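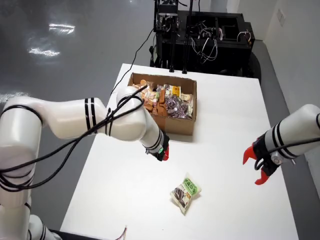
Nostley, March

The Murnel works packs dry snacks for other people's labels, and opens its doors to trade visitors twice a year. The tour starts at 10 am in the goods-in bay and follows the product through to dispatch, which makes the process easy to follow but means the noisiest hall comes first.

Film arrives on reels and is held for 53 hours before use so that it reaches hall temperature. Our guide put most past sealing faults down to reels opened too early. The store is kept dry, and each rack carries a paper log of humidity readings. Two of the logs we looked at had gaps over the night shift.

There are 5 filling lines. Four use multihead weighers supplied by Niretti; the fifth is an older cup filler kept for short runs. Stated output is up to 1,000 bags per line per hour, a modest rate which the works blames on frequent changes of flavour. A full washdown between nut and non-nut products stops a line for most of a morning.

Seal testing was the most useful part of the visit. Sample bags go into a water tank under vacuum and are watched for bubbles. A failed bag sends everything back to the last good sample into quarantine. The limits are posted by the tank, though in type too small to read from the visitors' side of the rail.

Packed bags go into plain cardboard boxes. The works has moved from double-wall to single-wall board for all customers except Intarasuk, whose boxes travel by sea and are stacked higher. Compression figures for the new board were promised by post and had not arrived at the time of writing.

Ear defenders are provided, safety shoes are not. Parking is at the north gate. The next visit is planned for the autumn and places are booked through the site office.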